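Dumix Opens Handling Lab to Visitors in August

WUNWOOD – Dumix will open its small-parts handling lab to the public for one afternoon in August. Visitors will be able to watch two robot cells pick and sort light household items and talk with the engineers who program them. Doors open at 1 p.m. and the last demonstration begins at 4 p.m.

The lab has worked on picking light, round and uneven objects for five years. Its test set holds some 1,000 items, among them candy, bottle caps, pens and sewing supplies. Each item is placed by hand on a plain table, and the arm has to find it, choose a grip and move it to a tray.

"Round items on thin sticks are harder than they look," said Annatjie Kruger, head of the lab. "The weight is all at one end, so the grip point matters. A few millimeters either way and the item swings."

The afternoon's program includes a lollipop sorting run on the cell called Vander, which uses a two-finger gripper with ridged pads. Sticks may point in any direction, and the arm gets no advance information on position.
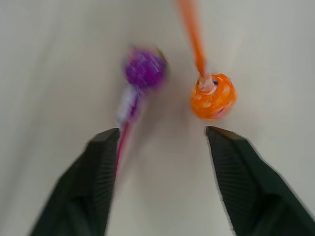
Can visitors operate the robots themselves?
Guests aged 7 and over may guide the arm by hand controller at the second cell, with a staff member at the stop button. The Vander cell runs on its own program and is for viewing only.

Software engineer Thabiso Mthembu will give a short talk at 2 p.m. on how grip force is set for fragile items. Mbali Masilela will follow at 3 p.m. with a session on pad wear and replacement.

Admission is free and limited to 256 visitors. Places can be reserved through the Dumix front desk. Parking is available behind the Chauke building, and the lab floor is step-free. Closed shoes are required – safety glasses will be supplied at the door.

Press inquiries: Yolandi Shezi, Communications, Dumix. Interviews with lab staff can be arranged before 1 p.m. on the day.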